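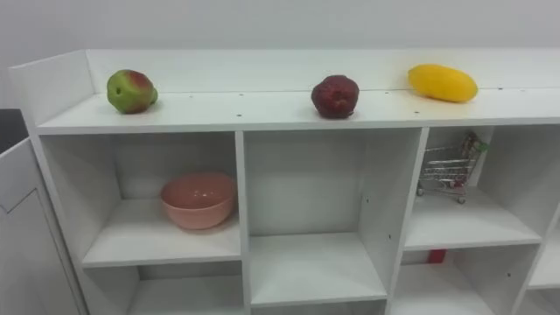

Television seasons are too long, and I say that as someone who watches a lot of television. The network order is still 22 episodes or more, and most dramas have enough story for half that. You can tell by the middle of the year. The lead gets amnesia, or a cousin shows up, or two people get stuck in an elevator. Good episodes end up like three pieces of fruit on a long white shelf, with a lot of bare board in between. I would take the fruit and a shorter shelf.

Siritby is the show that got me thinking about this. Its first season ran 17 episodes after the network trimmed the order, and it was better for it. The harbor case opened in the pilot and was closed in the finale, and every hour moved it along. The second season got the full order. By the tenth episode the detectives were working a stolen horse, and the case I cared about had not been mentioned in a month.

Zolta has the opposite record. It has been on so long that it has passed 120 episodes, and I have seen all of them. I could name maybe 30 I would watch again. The cast is fine. The writers are plainly tired, and who wouldn't be?

People who like long seasons say they enjoy spending time with the characters. I understand that. A comedy can get away with it, and Makris does, mostly by letting the family sit in the restaurant and argue. A mystery can't. When a clue is held back for six weeks only to fill the schedule, viewers notice, and some of them leave.

I know the reason is money. More episodes mean more ads and an easier sale to reruns. But cable has shown that people will wait for a short season and come back for it. Plulteck did its whole story in ten hours last July, and I still hear people talk about the train episode.

Thirteen would be plenty for most dramas. Siritby comes up for renewal soon, and I hope it gets a third season with a smaller order.

April 9, 2013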